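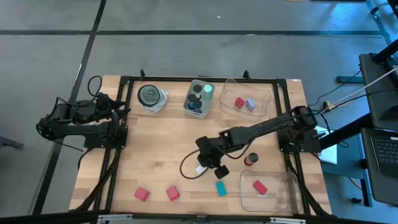
Minutes: Pay Bands Working Group, mid-year catch-up

7 min read

Hello all, I'm on minutes again, so these are in my words and in the order I could keep up with. If I've got you wrong, leave a comment on the staff page and I'll fix it before they go up to the leadership team. I've left names off most of the comments because a few people asked me to, and it felt odd to name half the room.

Bhavana Joseph chaired. We had people from engineering, support, finance, design and the people team, plus the Plomport crowd on the big screen with their microphone on mute for the whole of the welcome. Apologies from the legal team, who had a contract to get out the door and sent notes ahead.

We started at 9.30 am, a bit late thanks to the muting.

Last meeting's minutes

Accepted with one correction. I'd written that every Juvley job ad "will" carry a salary range, and what was agreed was that every ad for a permanent role will carry one. Contractors are still being argued about (see further down). Sorry! That sentence got quoted in the engineering channel and caused a fair bit of excitement among people whose contracts are up for renewal.

Staff survey

This took most of the morning, and I think rightly so. The people team sent the pay survey to 833 staff across both offices and the remote teams, and 422 of them answered. Bhavana was pleased with that. Finance was less pleased and wanted to know which teams hadn't replied, and it's mainly support, where people work shifts and the survey closed at 5 pm before the evening shift had even logged on. Someone from support said, quite calmly, that this happens with every survey. The people team agreed that the next one will stay open over a full roster cycle, and I'm recording it here so we can all hold them to it.

On the results themselves, the question people got stuck on was "Do you know what you would need to do to move up a band?" Around 80 per cent of those who answered said no or not really. I'll admit I ticked "not really" myself and I've sat in this group since it started.

There was a long back and forth about what that means. One of the engineering managers reckoned the criteria are all there in Nijs if you go looking. A designer asked him to show us, so he shared his screen and went looking, and we all watched him open the wrong menu and then find a page headed "Progression (old)". He took it in good spirits. The newer page does exist but you can only see it if your manager has switched it on for your team, and plenty of managers didn't know there was a switch.

The finance rep then asked whether we should be looking at the gap between women and men within each band as well as across the company. At the moment we publish the one company-wide figure and that's it. Her point was that you can have a decent-looking overall number while all the movement is happening in the top couple of bands. Bhavana said she'd wanted the by-band version last year and was told the smaller bands would identify people. Legal's note says more or less the same thing, but suggests merging neighbouring bands where the numbers are small. Nobody objected, and finance will have a go at a draft.

I asked if the draft would include part-timers at their full-time rate or at what they take home, because that got muddled last year. Full-time rate. Good.

What we agreed:
The people team will turn on the progression page for everybody in Nijs and take down the old one.
Finance will draft the by-band figures with small bands merged, and bring them to this group before anyone else sees them.
Survey reminders will go to support team leads as well as by email.

Job ads and contractors

Since the ranges went on the ads we've had more applications for the mid-level roles, though recruitment was careful to say that we also changed the careers site in the same stretch, so don't go telling people it was all down to the ranges. What they were happy to say is that the first phone call is shorter and less awkward. Candidates used to spend it trying to guess the number and our recruiters used to spend it trying not to say it.

The grumble, and it's a fair one, is from current staff who've seen an ad for their own job with a bottom figure higher than their pay. There are some of these. Bhavana said straight out that it shouldn't be possible and that she'd like to know about each one. There was a bit of a silence after that, and then a couple of people said they'd write to her privately, and I think that's all I should put down.

One suggestion was to check every ad against the current team before it goes live. Recruitment worried this would slow things down. Finance said it's a lookup and would take minutes, and offered to do the first lot themselves so we'd have a real idea of the time involved. I liked this. Let's do it.

Contractors: no agreement. Engineering wants day rates published on contract ads, procurement says the agencies set them, engineering says the agencies set them because we let them. We went around this twice and Bhavana parked it. It's the first item next time so that we get to it with fresh heads (and fresh coffee, the pot was a disgrace by then).

Coming back from leave

The people team brought a short paper on what happens to your review if you've been on parental or carer's leave for part of the year. Right now your manager can either skip the review or do it on the months you worked. Skipping sounds kind, but it means you aren't considered for a move up that round, and you wait for the next one. A colleague in design told us she came back, did what she thought was a pretty strong half-year, and found out at cake for somebody's birthday that she hadn't been in the round at all. Her manager had thought he was doing her a favour.

Everybody agreed skipping shouldn't be the manager's choice. Where we split was on whether it should be the employee's choice or whether there should be a review regardless. Support's rep was firmly for a review regardless, saying people who've just come back aren't going to put their hand up and ask to be judged. Others felt that if you've had a rotten year you should be able to say no thanks. We landed on a review by default, with the option to opt out in writing, and a note to the employee spelling out what opting out does to their timing. I'm going to draft that note, as I opened my mouth.

There was also a question about fathers and partners, because almost all of the paper's examples were mums. Fair cop, said the people team, and they'll rewrite it.

We stopped at noon for lunch, with the rest held over to the second sitting in the other office.
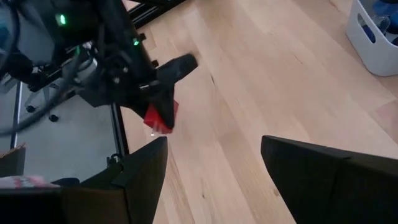

Plomport, August

Second sitting, same group, with the Drenside people on the screen this time (their microphone worked, they'd like that minuted). I came down on the early train. Bhavana chaired again. We began at 10 am.

Matters carried over

The progression page is on for everyone. I checked on my own account and on the laptop of the person next to me. The old page is still there, though, and it comes up first if you search for it, so that action stays open. The people team blamed a permissions problem in Nijs and have a ticket in.

Finance has done the lookup on a first lot of ads. It did take minutes per ad, except where a job title had changed, and then it took a good deal longer because no one could say who the comparable people were. We've got far too many job titles. I've been asked to record this in stronger language and have declined.

The note on opting out of a review after leave went round beforehand. Thanks for the comments, nearly all of which were that it was too long. It's now down to a page. Legal wants one more look at the paragraph about timing.

By-band figures

Finance showed us the draft. I'm not putting the figures in these minutes as they haven't been checked, and please don't share the slides. What I can say is that it's a much more useful document than the one number. People spent ages on it and asked better questions than I've heard in this group before. Someone from the Plomport support team wanted to know whether shift loadings were in or out. Out, for now. She thinks they should be shown separately, because who gets offered the paid late shifts is part of the story too. Bhavana agreed and so did I.

We talked about when to publish. Leadership would like it to go out with the annual report. A few of us would rather staff saw it first, even by a day, so they aren't reading about their own pay on the website. Bhavana will take that to leadership as the group's view.

Contractors

First on the list, as promised, then bumped to last when procurement's call ran over. We did get somewhere. Procurement will ask the agencies for permission to print the rates on 4 trial ads, and engineering will choose which roles. If an agency says no, we'd like the reason in writing.

Any other business

Could the training budget page say whether part-timers get the full amount? They do. It'll be added.

A request for this meeting to alternate between morning and afternoon so the evening shift can come along sometimes. Yes, and I'm embarrassed it took us this long. The next one starts at 3 pm.

Somebody left a blue umbrella in Drenside after the first sitting. It's at the front desk.

Still open
Old progression page to come down: people team
Timing paragraph in the leave note: legal, then me
Shift loadings as a separate table: finance, with help from Plomport support
Staff to see the by-band figures first: Bhavana
Trial ads for contract roles: procurement and engineering

We use cookies to keep you signed in and to see which pages get read. Manage your cookie settings or accept all to continue.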